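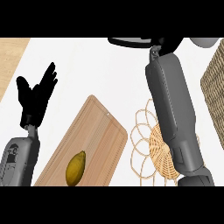 Uritz Dromis 448 Ground-Mount Solar Kit

361 shares

The Dromis 448 is a two-panel solar kit for cabins, sheds, barns and other small buildings with no grid connection. It charges a 12-volt battery bank and sits on the ground, so you do not need a roof that faces the right way or is strong enough to carry panels. One person can put it together with a socket set and a shovel, although a second person helps when lifting the panels onto the frame.

Price: $1,251. Batteries and inverter are sold separately.

What it runs

Rated output is 448 watts in full sun with the panels square to the light. Real output is lower most of the time. On a clear day in May you can expect good production from mid-morning until late afternoon, and on a gray day in winter you may get very little. The kit is a good match for LED lights, a water pump, phone and laptop charging, a radio and a small 12-volt refrigerator. It is not a match for electric heaters, a full-size air conditioner, a well pump that runs on 240 volts, or an electric range.

If you want to run a refrigerator through the night, the size of your battery matters more than the size of the panels. We suggest working out the load first. Write down what each item draws and how many hours a day it runs, add it up, and size the battery for two days without sun. Our counter staff will check your numbers if you bring them in.

What's in the box

Two framed monocrystalline panels, matched
Galvanized steel ground frame with adjustable rear legs
Four ground screws and one driving bar
MPPT charge controller, 40 amp, with display
22 feet of outdoor-rated cable with connectors fitted
Branch connectors for wiring the two panels in parallel
Inline fuse holder and fuse for the battery side
Bolt pack, ground lug and printed manual

The panels and the frame ship in two separate cartons. They sometimes arrive a day apart. Please don't report a carton missing until the second day has passed.

The panels

Both panels are the same model and come from the same production batch. Each one is 224 watts. The glass is tempered, and the frame is anodized aluminum with drain holes at the corners. Keep those holes clear. Leaves and pollen can block them, and water that stays in the frame over a freeze can do damage.

Shade is the most common cause of poor output. A single branch across one panel can cut that panel's production by far more than the area it covers. Wiring in parallel limits the effect to the shaded panel, and for that reason the kit is supplied that way. You can wire the two in series if you have a long cable run, but check the voltage limit on the controller label before you do, and allow for cold mornings when panel voltage goes up.

The frame

The rear legs adjust to four positions, from a low summer tilt to a steep winter one. Changing the tilt means taking out two bolts per leg. Most owners do it twice a year. If you only want to set it once, choose the second-steepest position – it gives up a little in summer and makes it back in the short months, when you need it more.

The ground screws hold in packed soil and clay. They do not hold well in loose sand, and they can't be driven into ledge. For either of those, pour concrete footings or bolt the frame to a ballast tray. The tray is sold separately and takes standard patio blocks. In open, windy places use the screws and the tray together.

The controller

The controller works with flooded lead-acid, AGM, gel and lithium iron phosphate batteries. It is set to AGM at the factory. Change the setting before you connect the panels, and connect the battery first, always. Hooking up the panels with no battery attached can damage the controller, and that damage isn't covered by the warranty.

The display shows battery voltage, charging current and the total for the day. There is no app and no wireless connection. It needs to be mounted indoors or in a weatherproof box, upright, with a hand's width of open space above and below so heat can get out.

The controller will not stop a lithium battery from being charged below freezing unless you add the temperature probe. Many lithium batteries have their own cutoff. If yours doesn't, order the probe.

Changes from the earlier version

The older Dromis used a single larger panel that had to come by freight. Splitting it in two means the kit can go by regular parcel carrier. The cable is longer than before and the connectors are now fitted at the factory. The frame bolts have gone from metric to a mixed set, so keep both kinds of sockets handy.

Parts for the older version are still available through Tawfik Supply. The legs do not interchange.

Warranty and returns

Panels are covered for ten years against defects, the controller for two and the frame for five. Glass broken in shipping is covered if you report it within three days of delivery. Unused kits can be returned within 30 days in the original cartons. Once the connectors have been cut off the cable, we can't take it back.

Pickup is available at the Dridosside store, at the side door, until 4 p.m. Bring a vehicle with a flat bed or a clear cargo area. The cartons should not be laid on top of other freight.

Permits vary. Many towns leave small off-grid systems alone, and some don't. Call before you dig, both for the permit and for buried lines.

4 comments

Blagoje Dimitriou
Put mine up behind the barn last fall. The ground screws went in fine until the fourth one hit a rock, so I moved the whole frame over two feet and started again. Dig a test hole at each corner first. It runs the lights and a fence charger with plenty to spare.

cabin_north
Is the cable long enough to reach a building from out past the tree shade? Mine would need to be a good 60 feet.

Tawfik Supply
@cabin_north Not as supplied. For 60 feet we'd wire the panels in series and use heavier cable. Send us the distance and your battery type and we'll tell you the gauge. We sell it by the foot.

rlh
Good kit but the manual is hard to follow on page 6, the drawing of the rear legs is backward. The long slots go to the outside. Best I have seen on the display is a little over 400 watts, cold clear morning, snow on the ground.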